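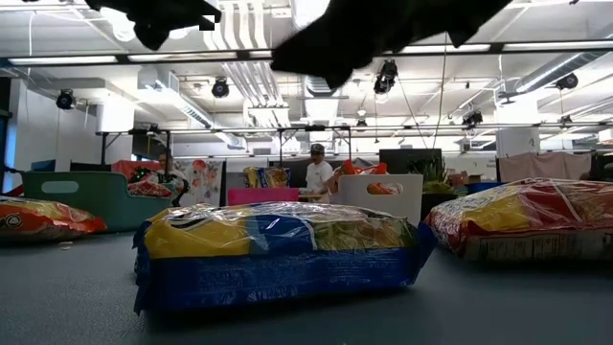
Keogh Bag Clips, Set of Eight

I eat a lot of chips. I say that up front so you know where this product page is coming from. For years I used clothespins, then those springy plastic clamps that snap the second you look at them wrong, and then for one sad winter I just rolled the bag down and put a can of beans on it. The Keogh is what I sell now because it's what I use at home.

What you get

Eight clips in one box: four long ones for family-size bags, three medium and one tiny one that I swear is for yeast packets (my sister uses hers on an open bag of birdseed, so what do I know). The long ones open wide enough to go across a big snack bag without folding the corners in first. They come in gray or in mixed colors. Gray is prettier. Mixed sells better - 876 boxes last year against 191 of the gray.

How they close

There's a hinge at one end and a little hook at the other. Lay the open clip across the bag about an inch below where you tore it, press down, and you'll hear a click. Squeeze the air out first if you care about that sort of thing. I do with coffee, I don't with pretzels. If the bag is really thick, like a dog food bag, fold it over once only. Twice is too much and the hook won't catch.

Cleaning

Top rack of the dishwasher is fine. I've had mine in there next to the salad spinner more times than I can remember. Please don't microwave them!

Sizes

Long: 10 inches
Medium: 6 inches
Tiny: 3 inches

If you've been using the old Minia clips, the Keogh medium is a hair longer, so it may not fit the Minia drawer rack. I still have a few of those racks left if you want one, but they're not coming back once they're gone.

What people ask me

Will they work in the freezer? Yes. I keep two on bags of peas and one on the good french fries. They get a bit stiff, so open them slowly.

Can I buy just the long ones? Ingrid Van Dusen has written to me three times about this, and the answer is finally yes - packs of four long clips, gray only, should be here in November.

Do they stick to the fridge? No, no magnet. If you want a magnet, look at the Sotari clip, one page over. It's shorter and it doesn't hold as tight, but it's handy for a shopping list.

Shipping

Orders go out Tuesdays and Fridays in a padded envelope. Two boxes ship for the same price as one. Returns are fine for 56 days, even if you've used them, just wipe the crumbs off first.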